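4 Safe operation of the disassembly cell

4.1 Who can use this section

This section is for the operators and the set-up persons of the Zetton disassembly cell. It gives the rules for preparing the work table, for entering the cell and for starting a run on a desktop computer. The maintenance of the arms is in section 7 and is not repeated here.

Persons without the Pundine operator card must not start a run, also when a card holder is standing beside them. Visitors stay behind the yellow line.

This version replaces the one from May. The changes are in 4.3 (step 5) and in 4.5. Please remove the old pages from the folder at the cell.

4.2 Before you switch on

1. Check that both emergency stop buttons are released and that you can reach one of them from the place where you will stand.
2. Walk one time around the table. Remove tools, screws, cups and loose packing material.
3. Look at the cables of each arm from the wrist to the base. A cable that is pinched or has a damaged cover must be reported, and the cell stays off.
4. Check that the gripper fingers are tight. Do this by hand and only with the power off.
5. Write your name and the time in the cell log.

Note: The log is also necessary for short tests. A test of two minutes is a run.

4.3 Preparing the computer

Every computer must be disconnected from mains power before it comes into the room. The time between disconnecting and opening must be written on the job card. If the card is empty, put the computer back on the waiting shelf.

1. Put the computer on its side on the table, with the open side facing up. The slats of the table must carry the case fully. No corner may stand over the edge.
2. Remove the side panel by hand, if it is not already removed, and place it in the rack. Do not lean it against the table.
3. Look inside for coin cells, swollen capacitors and signs of liquid. If you find a swollen part or liquid, stop here and call the shift leader.
4. Place the fixture plate beside the case. It must lie flat and it must not touch the case.
5. Push the case by hand from each side with light force. If it slides, use the rubber strips from drawer 8. In the past the strips were optional. Now they are required for any case that slides.
6. Move loose cables away from the path of the gripper, as far as this is possible without pulling a connector.

CAUTION: The inner edges of the case are sharp. Wear the thin cut-resistant gloves, and remove them before you use the touch panel.

CAUTION: The power supply unit can hold a charge after the computer is disconnected. Never open its cover. It leaves the case as one closed unit and goes in the bin marked for power supplies.

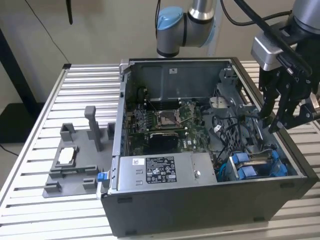

The order of removal is decided by the job file, and the operator does not change it during a run. If you think the order is wrong, press Pause, wait until both arms are standing still, and end the run in the normal way. Then write the proposal in the log. Peiyu Qiu reads the log every morning and answers there.

Parts with a latch need special attention. A drive carrier or a power supply can look free when one side is still held. The gripper will then pull against the case and the case can lift from the table. For this reason the pull force is limited in the job file. Do not raise the limit to finish a difficult part. Mark the part as "manual" and continue with the next one.

4.4 Working with two arms

The two arms share one space above the table. The controller keeps them apart only when the zone check is active, and the zone check must be active in every mode, including teaching.

1. Select the job file and read its name aloud to the second person, if there is one.
2. Confirm on the panel that the zone check shows green for both arms.
3. Run the first cycle at teaching speed. Keep one hand near the emergency stop.
4. If the first cycle is without problem, select normal speed.
5. Stay outside the line while any arm is moving.

Note: An arm that stands still is possibly waiting for the other arm. Treat it as moving until the lamp is white.

WARNING: Never reach into the case during a pause. Pause holds the position of the arms, but the motors are still under power. To reach in, use Stop and take the key with you.

4.5 Cables

Cables cause more stops in this cell than any other part. They bend, they catch on the fingers and they hide connectors. The following rules were written together with the team at Bratalitz.

The gripper may hold a cable only at the connector. It may not pull on the wire. When the connector cannot be seen by the operator, the cable is a manual job.

Cutting a cable is allowed only when the job card says "material recovery". For computers that are marked "reuse", no cable is cut, also not a damaged one.

4.6 After the run

1. Press Stop and take the key.
2. Move the removed parts to their bins. Drives go in the locked box, never on the shelf.
3. Brush the table and the fixture plate. Small screws between the slats must be removed.
4. Close the log entry. Write each error code completely, for example "Yin 76" and not only "76".

If a drive is missing from the locked box, do not start another run. Inform Zhenhua Cao at once and leave everything on the table as it is.

Continue with section 5 for the meaning of the error codes.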